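Home | News | Events | Workshops | Contact

Last updated: February 28, 2024

Toller Hall to Swap Bottled Water for Tap and Glasses

The workshop floor at Toller Hall will stop buying bottled water this spring. Drinking glasses will be kept at the work tables instead, with a filling tap on the back wall.

Building manager Myfanwy Beddoe announced the change in a note to tenants. The hall bought 800 small bottles between October and the end of January, she wrote, and many of them came back to the recycling bin half full. Tenants had also complained that the storage closet next to the stairs was too full of water to hold anything else.

Under the new plan, each table gets short, wide tumblers. People can still bring in bottles of their own. A tumbler was picked over a tall glass after a short trial in the small room, where the tall ones were knocked over more often.
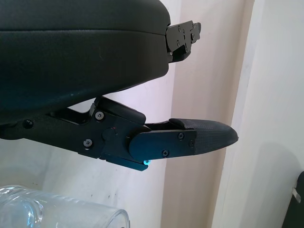 What changes for tenants

The filling tap is being put in by Pumphrey, the plumbing firm that redid the restrooms on the lower floor. The work will take two days, and the water will be shut off on that side of the building each morning until noon. The kitchen on the Asitz Street side stays open the whole time.

Glasses are to be rinsed and put back on the rack by whoever used them. A dishwasher will be run once in the evening. Tenants who want a glass with their name on it can bring one, but the hall will not replace it if it breaks.

The bottles already in the closet will be used up first. There were 78 left at the last check, and they will be set out on the tables next to the glasses until they are gone. Anyone who opens one is asked to pour it out into a glass and share the rest.

Tables are also on the list. The white tops in the workshop have picked up scuffs and small dark marks, and the plan is to clean them with a mild paste before deciding whether any need to be replaced. Tape should be peeled off at the end of a session. Old strips have been hard to lift, and the cleaning crew has been told not to scrape at them with metal.
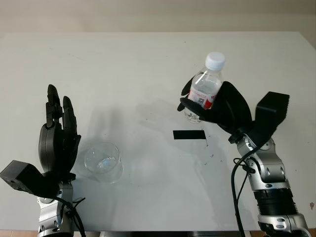

The cost of the tap and the glasses comes out of the money set aside for supplies. Beddoe's note put the price of the glasses at $47 for the first order, with a second order to follow if the rack runs short. She did not give a figure for the plumbing.

Itum, the shop on the ground floor, will go on selling cold drinks and has agreed to take empty plastic bottles during opening hours. The bin by the front door is being moved there.

Tenants who need water for anything other than drinking should keep using the deep sink at the end of the hall. The new tap has a slow flow and is too low for a bucket.

Comments on the plan can be left at the front desk or sent by email. Beddoe will look at how it is going after 6 weeks and send out another note then. Until the tap is in, jugs will be filled in the kitchen each morning and left on the side counter.

Contact the hall office | Copyright 2024 Toller Hall | Back to top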